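Blog > Life Admin > Parcels and Other Grudges

I have now returned the same desk lamp three times, and I would like it on record that I did not want a desk lamp in the first place.

What I wanted was to stop doing the crossword in the dark. The ceiling fixture in my apartment was installed by someone who believed evening was a rumor, and in January you need more than that. So I ordered a lamp from Wostley, the kind with a bendy neck and a heavy foot, $92 including shipping, and I felt very grown-up for one whole evening.

The first lamp arrived with a British plug. I don't live in Britain. I have never lived in Britain. I wrote to Wostley and got a very nice reply telling me to use an adapter, and then a second reply, from somebody who had evidently read the first one, telling me please not to use an adapter. I was sent a label.

Let me talk about the label. It comes as a PDF, and it is laid out so that a quarter of the page is label and the other three quarters are instructions for folding the page so that only the label shows. My printer takes this as an invitation to print the label at the size of a postage stamp. I went to the library, where printing costs a dime a page and the machine only takes exact change or a card you can load with a minimum of five dollars. I now have a library print card with $4.90 on it. It's the most liquid I've felt all year.

My friend Aldana Henríquez worked two holiday seasons in a returns department and has opinions about all this. She maintains that the customer's whole job is to put the thing back in the box the way it came out, and that hardly a living soul can do it. People put the foam in upside down. People put the foam in a different box. One man mailed back the foam, beautifully taped, and kept the blender. She told me to unpack slowly, which I did, and it was no help at all.
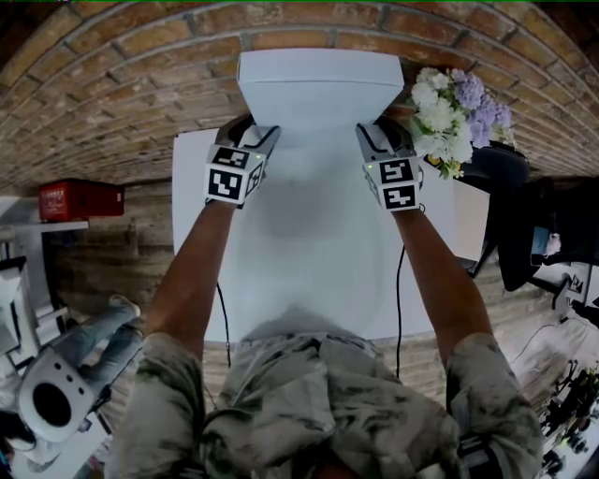

Two grippers on the box at all times.

The second lamp had the right plug and the wrong foot. The foot was for a floor lamp. It weighed more than my cat and would have suited a patio umbrella. By this point I had a routine: kitchen table, scissors, tape gun, cup of tea, a low steady muttering. I also had a favorite tape. Planov makes a brown paper one that tears by hand and doesn't shriek when you pull it, and if you've ever taped a box at eleven at night over a downstairs neighbor, you'll know why I'm loyal.

The drop-off point for my part of town is the back counter of a shop that sells aquarium supplies. You stand between the gravel and the live worms, holding your parcel, while the person ahead of you discusses nitrates. I've been there so often that the owner, Lilian Mfaume, has stopped asking if I need help and started asking what was wrong with it this time. She has a theory that it's all one lamp, that I keep mailing it off and it keeps coming home like a goose. I laughed, and then I went home and checked the box for dents I recognized.

She gives you a receipt the size of a fortune cookie slip. Keep it. I lost the second one and spent 31 minutes on hold with Wostley while a piano played the same four bars, then got disconnected at the very moment a human being said "Thank you for." I've wondered since what the rest of it was. Patience, I assume. They'd have been thanking the wrong woman.

The receipt was in my coat, by the way. Other pocket.

Lamp three was perfect. Right plug, right foot, lovely soft switch. I set it up, sat down with the crossword, turned it on, and discovered that it hums. It's a faint hum, and most people would call it company. I gave it two evenings. On the third I found myself humming along, slightly flat, and I got out the tape.

My brother says I could have bought a lamp at the hardware store in the time it takes to boil an egg. He's correct, and I didn't care for his tone. He owns a Hirano that our grandmother bought secondhand, with a chipped green shade and a cord he has been meaning to replace for as long as he's had it, and he talks about it the way other men talk about boats. I asked if he'd consider lending it to me. He said he'd have to think about where it would go, meaning where in my apartment, and whether there'd be drafts.

So the refund is pending. Three to five business days, which started over when they reclassified it from an exchange, and will start over again, I'm told, if I reply to the email. I have not replied to the email. I am being very good about the email.

Meanwhile I do the crossword in the bathroom, where the light is excellent. Six across on Friday was "illuminate," five letters, and I had to go and stand in the hall for a bit.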